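# The Long Reach Into a Small Box

There is a smell that comes off an old desktop computer when you take the side panel off, part dust and part warm plastic, and anyone who has spent an afternoon with one will know it right away. I smelled it before I had even gotten my coat off in the workshop where Yao-tsung Pan has spent the better part of a year trying to teach robot arms to take computers apart without breaking them.

Pan works for Edberg, a small company that refurbishes office machines by the truckload and would dearly like some help with the dull part. The dull part, as he explained to me while hunting for a clean mug, is memory. Sticks of it have to come out of retired computers, get tested, and either go back in or go on to somebody else. A person with decent fingernails can pop one out in three seconds. A person who has been popping them out since seven in the morning starts to bend things.

"You press the latch, you lift straight up," he said, and did it for me on a spare board sitting by the sink. "Straight up is the whole trick. If you lean, you hear about it."

I had come in April to watch him compare grippers, and I should confess that I arrived thinking of a gripper as the least interesting part of a robot. The arm has all the grace, after all, and the software gets all the talk. The gripper is the bit on the end that opens and closes. Pan was very patient with me on this point, though I noticed that he put his coffee down before he answered, the way my father used to when I asked about carburetors.

"The arm can put itself anywhere I like," he said. "Then it has to touch something, and that's when you find out what you bought."

## Three Contenders and a Shoebox

He had narrowed the field to three. The first, from Darnen, is a parallel gripper with long, narrow fingers and a reputation for being gentle. The second comes from Kapoor and is wider and a good deal stronger, with a motor that hums a little when it closes (a low E flat, according to Pan, who plays the cello badly and often). The third, the Ulmont, is the newest of the lot and has force sensing built in near the fingertips, so that in theory it can feel a stick of memory start to bind and ease off before anything cracks.

There had been others. They live in a shoebox on the top shelf now, along with a great many fingertips that Pan has printed, tried, filed down, tried again and given up on. He let me go through it and I could have spent the whole morning there! Some of the tips were hooked like a crochet needle. Some had little rubber pads glued on, and one pair had been cut down so far that they looked like a parakeet's beak. Each had a number written on it in marker, and he could tell me what had gone wrong with nearly every one.

His test is simple to describe. Each gripper gets 29 tries at each of six jobs, from pressing open a memory latch to pulling a stick, setting it down in a fixture, and putting it back again. He writes the results in a ruled notebook first and types them up in the evening. I asked whether the computer couldn't simply keep score for him, and he said that it does, but that the notebook is where he puts down what the miss looked like. "Slid left, twice." "Caught the neighbor." "Fine, but I didn't like it." That last one appears quite a lot.

## What the Spec Sheet Leaves Out

If you read the brochures, grippers are compared by how hard they squeeze, how far they open and how fast they do it. Pan has a chart of these numbers taped inside a cupboard door, and he told me cheerfully that he hasn't looked at it since winter. What matters inside a computer case is room. There are walls and cages and cables, and the thing you want is generally standing shoulder to shoulder with something you had better leave alone.

So the housing matters as much as the fingers do. The Kapoor had done beautifully on the open bench, better than either of the others, and then went into its first real case and bumped the side wall before it got anywhere near the board. He could come at the slots from another angle, of course, but then he was no longer lifting straight up, and we were back to leaning. The Darnen slipped into the same spot with room to spare and then couldn't hold on to a stubborn stick. You could see why a man might take up the cello.

Cables are the other thing. They sag and they wander, and no two cases have them tied the same way, even when the machines came off the same line in the same week. One of Pan's early runs ended with a loop of wire draped over a fingertip and the arm politely trying to carry the entire computer off to the fixture plate. He now spends a few minutes before each session looking over the wires, his hands in his pockets, as if he were deciding where to plant tomatoes.

We pulled our stools up to the table for the next round. The tower was on its side with the panel off, and the arm came straight down over the memory slots, slowly enough that I found myself holding my breath along with it. 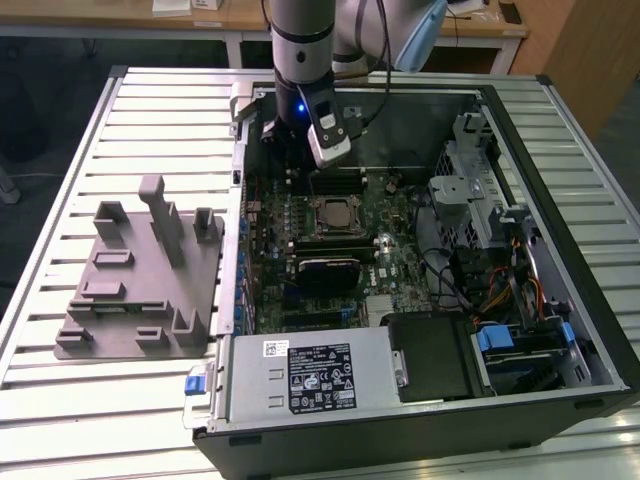 ## The Matter of Letting Go

Picking a thing up gets all the applause, and I clapped the first time I saw a stick come free, which made Pan laugh. Putting it down is harder. A stick of memory has a notch along its bottom edge and will only go in one way, and it wants to be pushed firmly and evenly at both ends. Too little and it sits there looking seated when it isn't. Too much and the board flexes underneath it, and the sound it makes will turn your stomach.

This is where he has come to favor the Ulmont, with reservations. It feels its way in. On a good run the fingers touch down, pause, shift over by a hair and press, and the latches click up one after the other. On a bad run it takes the friction of a perfectly healthy slot for a collision and backs out again, over and over, like somebody who can't decide whether to send a letter. He has been tuning the threshold for weeks. Set it low and the gripper is timid; set it high and you may as well have bought the Kapoor, he says, and saved yourself the wiring.

I asked him for a score, and he turned the notebook around so I could see it. Over 229 insertion attempts since he started on the current set of fingertips, the Ulmont had given him the fewest scraped slots of the three and also the slowest times by a long way. The Darnen was quick and dropped things. The Kapoor never dropped a thing and left marks on two boards that he keeps on the windowsill, I think as a kind of penance.

"People ask me which one is best," he said. "I ask them what they're going to pay for when it goes wrong."

## Fingertips, Again

After lunch (dumplings, from the place on the corner, which he insisted on paying for) he showed me what he really wanted to talk about, and it was fingertips. He had a new pair just off the printer. They taper toward the end and have a shallow groove on the inside face, so that the edge of the stick settles into the groove and can't swivel. He'd gotten the idea from the tongs his mother used for lifting hot bowls out of the steamer, which grip the rim and leave the middle alone.

He bolted them on, checked them against a little square, took them off because one was proud by the thickness of a fingernail, sanded it, and bolted them on again. It took most of an hour. I have written about boatbuilders and piano tuners, and I know that particular silence when I'm in a room with it, so I kept quiet and ate the last dumpling.

The new tips went on the Darnen first, to my surprise. I had assumed that the favorite would get them. But Pan has a soft spot for the slim one, and he has a theory that half of what he blames on weak grip is the stick turning in the fingers. If he's right, the cheapest gripper of the three might do four of the six jobs well enough, and Edberg could keep the Ulmont for the fussy ones and swap between them with a tool changer. If he's wrong, the tips go in the shoebox with a number on them.

He ran it on the open bench board by the sink before he would let it anywhere near a case. The first stick came up clean. The second one did too. On the third the fingers closed a little high, and he made a small noise in his throat and reached for the notebook, and I leaned over to see what he would put.

"Fine," he had written, "but start lower."

Then he moved the starting point down, topped up my tea without asking, and set it going again.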